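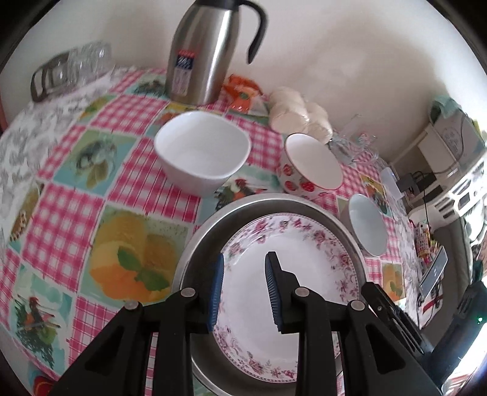

Section 4. Setting Up the Tabletop Wash Basin

4.1 Purpose

This section covers the placing of plates and bowls in the Stikar round steel basin for washing at the table. It applies to households in the Todholm residence and to the shared dining rooms at Wike. Washing at a fixed sink is covered in Section 5.

4.2 Before You Begin

Read the care mark on the underside of each decorated plate. Pieces with painted flowers or fruit may be washed in the basin unless the mark states otherwise. Pieces with metallic trim must be washed separately by hand.

The basin has a working capacity of 3000 ml. Do not fill it past this level.

4.3 Placing the Dishes

1. Spread a washable cloth over the table and smooth out any folds.
2. Set the basin on the cloth, well away from the table edge.
3. Remove food, packets, and paper items from the area next to the basin.
4. Hold the plate by its rim and lower it into the basin with the decorated side facing up. Let it rest flat on the bottom.
5. Keep bowls outside the basin until the plate has been washed. Deep bowls should stand upright and should not be stacked inside one another.

CAUTION: Place only one plate in the basin at a time. Plates that overlap may chip along the rim.
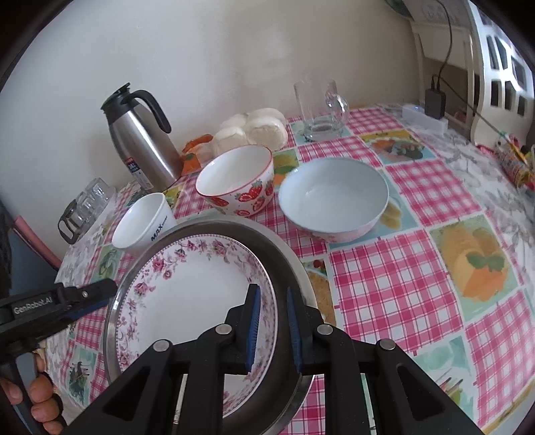
4.4 Adding Water

6. Fill the vacuum jug with warm water. The water must not be hot enough to cause discomfort to the hand.
7. Pour slowly against the inner wall of the basin. Do not pour directly onto porcelain that has been stored in a cold room.
8. Stop when the plate is covered. For most dinner plates, 400 ml is sufficient.
9. Add dish soap only after pouring is complete.

NOTE: Glass pitchers and tumblers are not suitable for carrying heated water unless marked as heat-resistant.

CAUTION: Keep power strips, adapters, and cords clear of the basin and the jug. If water reaches an outlet or power strip, do not touch it. Shut off power to the room at the panel and contact the building office.

4.5 After Washing

10. Lift the plate by its rim with both hands and place it on a drying rack.
11. Empty the basin into a sink and dry it with a soft cloth. Water left standing may spot the steel.
12. Leave the jug open until the inside is dry.

Replacement basins may be ordered from Prerkotora under part number 419. Cleaning of stained porcelain is described in Section 6.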